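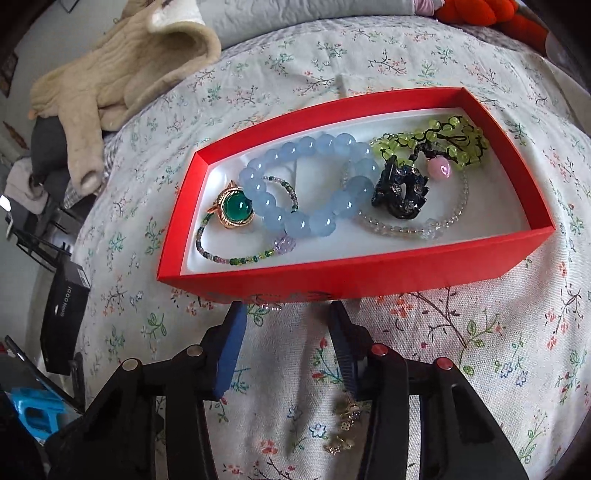 The great jewelry sort-out, in pictures

5 min read

I have been promising to do this since December, and on Wednesday I finally ran out of excuses. Everything sparkly I own (plus a fair amount I'm only looking after, hi Kuldeep!) has been out of its drawers, bags and coat pockets and looked at properly. It's all here in order, more or less. Click through with a cup of tea.

The drawer, before
Top drawer of the Harberg dresser, the one that sticks unless you lift it a bit on the left. I would like it noted that there were also batteries in here. And a tape measure I'd replaced twice!

Tipped out on a towel
My sister Naledi's tip: use a towel, beads roll and towels don't. I lost one anyway, a tiny glass one, and heard it go under the radiator. It lives there now.

The chain knot
Four necklaces in one lump. I went at it with two sewing pins and a drop of baby oil and it took me the whole of a podcast and half of another. If you try this, start from the outside and keep loosening, don't pull on anything. The finest one snapped near the clasp, which was my own fault for getting cocky at the end.

The red box
I've had this box for years and it had turned into the place I keep spare buttons, which is a silly use for a box with a nice white inside. Buttons went into a jam jar. The rule for the red box is now that it holds the things I'd want to reach for without thinking, and no more than fits in one layer. I broke the rule within the hour, there are already a couple of pieces lying on top of other pieces, but it's a much better rule than what I had before.

Big blue beads
My favorite, I don't care who knows it. They're chunky and pale and let the light through, and I wear them with everything from a white shirt to an old sweatshirt. Bongani says they look like candy. They clack on the keyboard when I type so they come off for work and then I forget to put them back on, hence the reaching-for-without-thinking box.

The green ring
Round green stone, lots of swirly gold work around it. A bit grand for me! I wear it to weddings and to the dentist (long story, I'm nervous, it gives me something to fiddle with). If anybody knows the proper name for that kind of swirly setting, I've been told filigree, but I've also been told a lot of things by the man at the Kruger market.

Restringing corner
Kitchen table, good lamp, a saucer for each color. I used stretchy cord from Numel and doubled it up, then tied a surgeon's knot and tucked the knot inside a bead. Previous attempts used one strand and lasted until the first time I took off a coat. Small beads need the thin cord, and you really do want to check it goes through all of them before you thread thirty and meet the one with the tiny hole.

Little mixed beads
Dark green, pink, gray, a sort of yellowy green. I love a bracelet that looks like somebody emptied their pockets. It goes with more than the plain ones do, and when it sits up against the blue on the same wrist it looks as if I planned it.

Black and sparkly
I go back and forth on this one. It's carved and it has little stones in it that catch every light in a restaurant, and it's much more dressed up than my actual life. Gerrit voted for giving it away. Gerrit was not asked.

Knotted cord, yellow-green
This went into the repair pile, came out of the repair pile, and then I worked out that the knots are supposed to be there. Sorry, necklace. Or bracelet, if I wrap it enough times. Does anybody else have pieces they've never decided about?

The singles club
Earrings with no partner, all in an egg cup. I'm keeping them until spring and then they're going to Milia, who runs the craft table at the library and can turn anything into a bookmark. Two did find their other halves while I was sorting, one of them in the lining of a handbag, so I'm not giving up early.

Cleaning day
Warm water, a drop of dish soap, a soft toothbrush, and the plug IN the sink. Metal and glass only. I keep pearls and anything with glued stones well out of the water and just wipe them with a barely damp cloth. Everything then sat on a dish towel overnight before it went near a closed lid.

The give-away bag
Kenji's niece is at the age where more is more, so most of the plastic bangles have gone to her, along with a tiara I can't explain. She sent back a drawing. It's on the fridge.

The drawer, after
Half empty! It still sticks on the left. I've lined it with leftover wallpaper and put the everyday watch and the hair clips in there, and there's a space at the back that I'm trying very hard not to fill.

A few of you asked on the last gallery where I buy my cord and whether I'd do a post on clasps. The cord's mentioned up there with the restringing, and yes to clasps, once I've fixed the chain I snapped. I need to find my small pliers first. They weren't in the drawer.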